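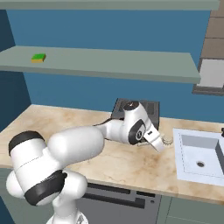
The Clinemley kitchen cell, arm down at the counter beside the sink.

I spent most of January looking after this thing in simulation, and I'm less impressed with simulated robots than I was in December. The pitch was that a rendered kitchen needs no maintenance. No grease, no worn pads, no cable to snag. Fine, but then I opened the error log and found 3,626 contact warnings from one night of runs.

Most of them came from the gripper. Somebody had set the finger friction so high that anything it touched would stick like gum, and the success numbers looked wonderful. I put it back to something a real pad might manage and 80 good runs became 8. Vurkex, the toolkit we use for this, has a checker that is supposed to catch that kind of setting. It passed both versions.

Next I went after the base. The arm has to work down by the sink and also up at the wall shelf, and the old mount position left the elbow folded badly on one of those. I moved the base, ran the joint limit sweep again, and got 594 poses flagged - fewer than before, still too many for my taste. The shelf is where I'd look first if you inherit a setup like ours.
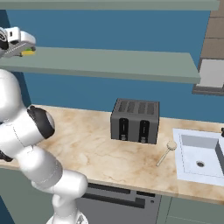 Ait Ali wrote back after reading a draft of this and said the friction was never the real problem, that I should have checked the object masses before touching the pads, and that Birkby lost a month the same way. Maybe so. I checked the sponge and its mass was set to zero, which the software quietly swaps for a default. I'm rerunning the lot tonight with the masses filled in by hand, and I don't expect to like the numbers.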